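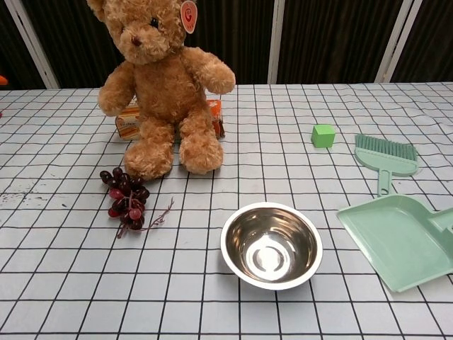 Table two at Stirnau, laid for the tidying tasks.

16 July 2020 is the date the quarter closes in our own books, but please take the date on this letter as the one that counts.

July 16, 2020
By Miłosz Olszewski

Dear all at Skokia,

I hope this finds you well, and thank you again for your patience over the change of reporting month. I promised in February that I would write as soon as we had something to show for the second part of the grant, and I am very pleased to say that we do.

The short version is that we now have 356 accepted examples of tabletop tidying, each one a complete run from the first movement to the last, with the operator's written instruction attached. You may remember that we spent a good deal of the winter arguing over what "accepted" ought to mean. We settled on something quite plain: a second person watches the recording without having seen the instruction, writes down what they think was asked for, and the two sentences have to agree. It is slow work, and I will admit I grumbled about it at first, but the people at Petridis who do our training runs tell us the notes are the part they use most, so I have stopped grumbling.

The objects on the tables are still the everyday sort we listed in the proposal. We have kept to a mixture of soft and hard things, with a plush bear and a bunch of artificial grapes at one end of the range and a small green block at the other, and the steel bowl and the brush and dustpan go in with them. The bear has been a great success with visitors, and rather less of one with the operators, who find that a soft toy never sits quite the same way twice! That is of course what we wanted from it. The bowl brings its own troubles, as polished steel throws back the overhead lights, and Petridis have asked us to keep it in the set for that very reason.

I should say a little about the layouts, as your reviewer asked about them last time. Each session begins from a written plan that says which objects go out and roughly which part of the cloth they belong in, and the person laying the table is free to choose the rest. The printed grid makes this much easier than the plain cloth we had before - you can say "two squares in front of the grapes" over your shoulder and be understood.

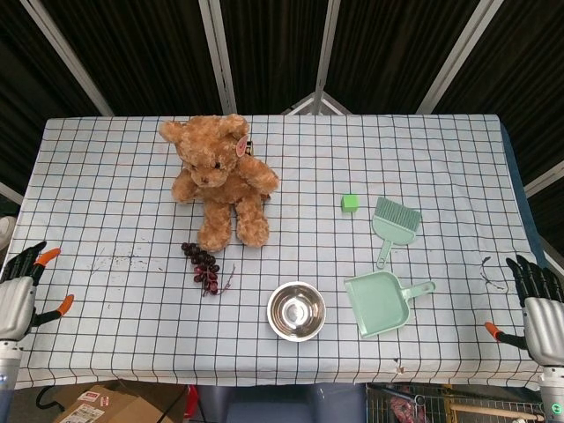

We work with both hands from the start of every run, even for tasks that one hand could manage. This was a change from the original plan. When we let the operators choose, nearly all of them favoured the right, and the left-hand examples were too thin to be of any use. Now the instruction names the hand wherever it matters, and the balance is a good deal better, though picking up the brush with the left is still the weakest part of the collection and I would like to give it more time.

We lost 7 working days in the spring to a fault in the recording software, Skomevico, which was saving the two hand tracks slightly out of step with the pictures. The team there were kind and quick once we had found the cause, but finding it took us a while, and some 20 runs had to be thrown away. They aren't counted in the total I gave you above. We now check the timing on the first run of every morning before carrying on.

On money, we are a little under on equipment and a little over on operator hours, and the two very nearly cancel out. I would like your permission to move the remainder of the equipment line across to hours, so that we can keep all three operators until the end of the grant. The tablecloth is showing its age, with a few marks and scuffs on it now, and we mean to carry on with it as it is unless you would prefer otherwise.

For the coming quarter we plan to start on longer tasks, where several instructions follow one another on the same table, and to send Petridis a first batch of those for comment before we do very many. I would also be delighted to see any of you at Stirnau if you are passing. Do let me know a day or so beforehand and I will make sure there is a session running and something decent to have with the tea.

With warm regards and many thanks,

Miłosz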